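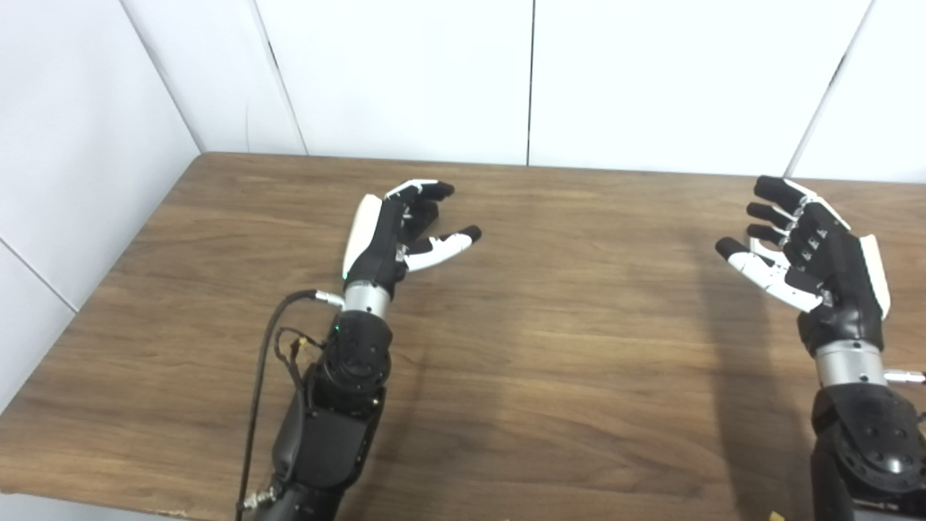

A table should be cleared completely at least once a day. I mean all the way, down to the wood, including the fruit bowl, the mail, the charger and the little dish where keys go. I have held this opinion for years and it has made me mildly unpopular in two households, so I'd like to set out the case for it properly.

Most advice about tidying is about storage. Buy the bins, label the bins, put the bins on a shelf. I have nothing against bins. But the surface is where the trouble starts, and a surface that always has four or five things on it never looks wrong when it has nine. People stop seeing what is there. My neighbor Corinne Escobedo kept a box of light bulbs on her dining table from January until the end of summer. She ate next to it every night. When I asked about it she had to turn around and look.

A bare table is easy to check. If there is one thing on it, you notice the thing. You pick it up and put it where it belongs, or you find out that it doesn't belong anywhere, and then you have to make a decision. That decision is the part of housekeeping people avoid, and I think it's most of the job.

The usual objection is that a bare table looks unfriendly. Anisa Lau told me it makes a room look like a rental nobody has moved into yet. She likes a runner, a candle and a stack of books at one end. I understand this. Her table looks good. But she also does her work on the couch with a laptop on her knees, and so does her sister Izzati, in a house with a table that seats six. When I asked why, the answer was that setting up at the table meant moving everything. So the runner and the candle have a table, and the sisters have a couch.

Wood with a strong grain doesn't need much help anyway. Walnut, or something stained to look like walnut, has enough going on in it. You have streaks and waves and darker patches, and most of us paid extra for them and then covered them with a placemat. I paid $325 for mine, secondhand, from Darmawan Oei, who was moving to a smaller place and measured his new kitchen too late. It had rings on it from years of glasses. I sanded the top over two weekends and oiled it, and I wasn't going to hide it after that.

There is a practical side too. Wood that is covered in some places and open in others changes color unevenly. Lift a runner that has been down for a couple of years near a window and you will probably see where it was. Crumbs get under things. So does water, and water sitting under a vase does more harm than water you can see and wipe. With a clear table the wiping takes less than a minute: a damp cloth along the grain, then a dry one. I don't use spray polish. It built up on my last table until the surface felt tacky in hot weather.

The wall matters more than people expect. Mine is white, with plain panels, and the table is close to it. For a while I had a shelf there, and the shelf did to the wall what the fruit bowl had done to the table. I took it down, filled the holes and painted over them. Now when I sit down to do something I have the thing in front of me and not much else in view. I get through the bills faster. I can't prove the wall did that, but I'm not putting the shelf back.

I should be fair to the other side. Harsh Srivastava has three kids and a kitchen table that is also a desk, a craft bench and the place where lunches get packed. He read an early version of this and said I was describing the life of a person with a spare room. He has a point. I don't think he should be clearing his table after every meal. I do think he could clear it at night, and he tried it for a month. What he did was keep one large tray on the counter. At nine o'clock everything on the table goes in the tray, no sorting. In the morning the kids take out what is theirs. The tray is a mess and he doesn't care, and the table is empty when he makes the coffee.

That is a lower standard than mine and it's probably the better one for most people. The sorting can wait. Get the surface back first.

If you want to try it, pick a time and keep to it. I do it after dinner, before I sit down, because I won't get up again. Take everything off, including whatever you think of as decoration. Wipe. Leave it overnight. In the morning, put back only what you need for breakfast, and see how long it takes before you miss the candle. I got rid of the key dish in the first week. My keys are on a hook by the door now.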